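Mollamis Foot Clinic Patient Group
Minutes, March meeting, 6 p.m., back office

Present: Kátia Andrade (chair), Janaína Vasconcelos (minutes), five others and one dog.

1. Last minutes. Approved, once the word "fungal" had been spelled correctly throughout.

2. Heltar cream. Seven members tried it on cracked heels. Two liked it, four noticed nothing, and one had been putting it on her elbows. Kátia reminded everyone that this was not a study and that the newsletter must stop calling it one.
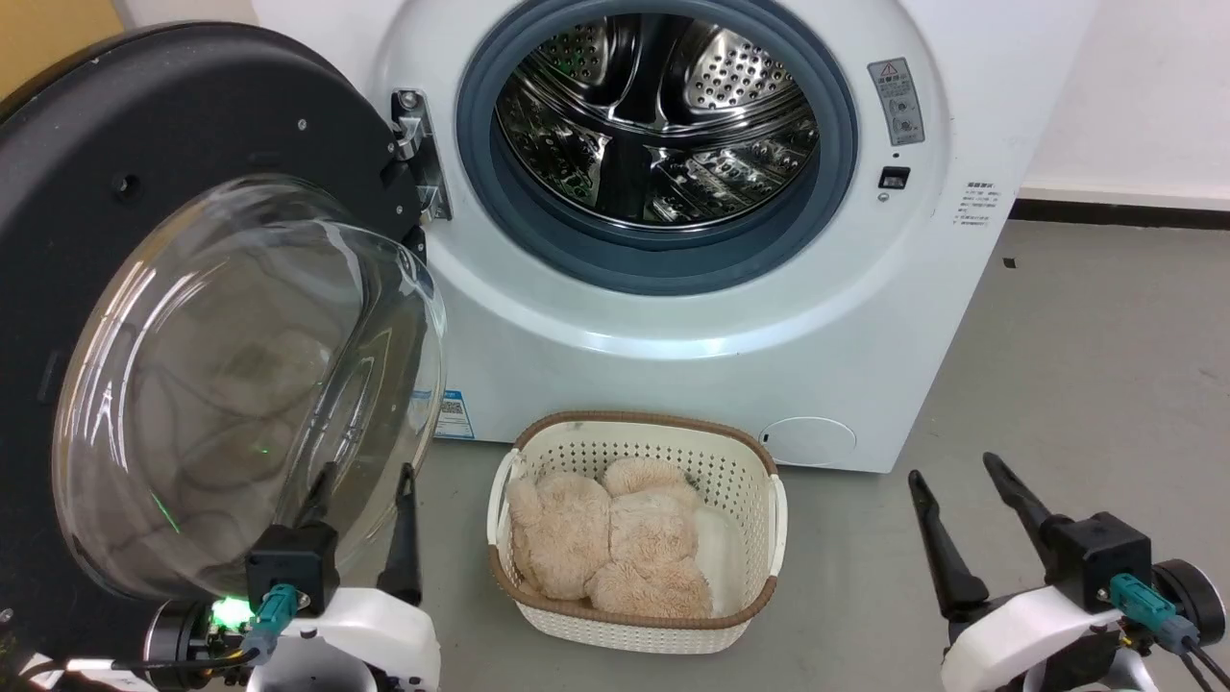 Front-loading washer, door open.

3. Leaflet on foot care at home. Janaína's draft runs to 181 lines. Macedo asked who it was for. Discussion followed, some of it about the leaflet. Agreed to cut it to a single page and to keep the part about drying between the toes, which everyone claims to do.

4. Zisimberg insoles. The sales rep has offered to come and speak again. Last time he spoke for about 2 hours. Janaína will write back warmly and offer no dates.

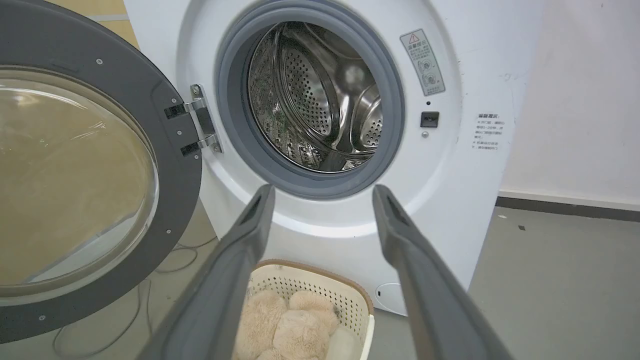 Drum and door gasket.

5. Waiting room chairs. Still low. Still orange. The clinic manager has been told, and has once more thanked us for telling her.

6. Questions for the newsletter. One was picked for the next issue, with the nurse's reply to be printed as given:
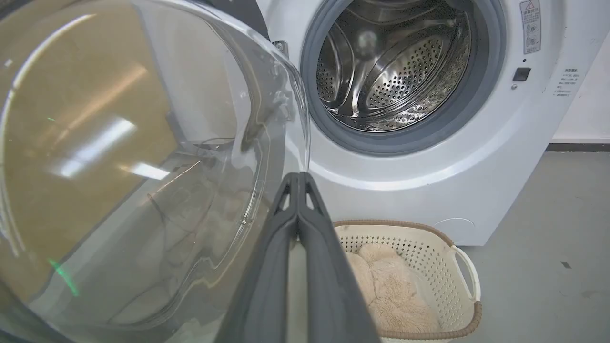 How long should I keep using antifungal cream once the itching stops?
Follow the leaflet in the box, and finish the full course even if the skin looks better. If it hasn't cleared by then, ask a pharmacist or come in.

7. Any other business. Macedo raised parking. The meeting closed at 7.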